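Ilaria Melis
14 July 2026

Thread on undercutting internal doors for ventilation, as I keep getting the same question from people who have fitted extract fans and still have stale bedrooms.

1/ An extract fan in a bathroom can only remove air that reaches it. In most houses that air comes in through bedroom window vents and crosses the landing. Every closed door on the route is a restriction.

2/ The usual fix is a gap under the door. Measure it from the finished floor. Plenty of doors are trimmed over bare boards, then carpet goes down and the gap has gone.

3/ Gianni Pace tested a terrace in Skusville for us in January. Two bedrooms, doors shut, fan on boost. Flow at the window vents was barely readable. With the doors open it recovered straight away.
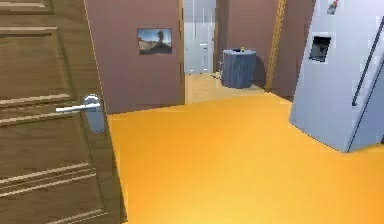
4/ Trimming is limited by how the door is made. A flush hollow-core door has a thin solid strip along the bottom, and if you cut past it you have to glue a new piece in. On a panelled door like this one, with raised mouldings round the recesses, the bottom rail is what you are cutting into, so check its depth below the lowest moulding first. Take a little off, rehang, measure again.

5/ If you can't trim, use a transfer grille through the wall or over the door. Noise is the penalty. Ettore Palumbo has had decent results with offset grilles and a lined cavity between them.

6/ Fire doors: leave them alone. The gap is part of the tested assembly. Same goes for grilles, unless they are rated for that door.

7/ Don't rely on the gap round the sides. It changes with the season and most of it disappears once the latch is adjusted properly.

Replying to Han-gyeol Shin: yes, brush strips count as blocked. Take them off before you test.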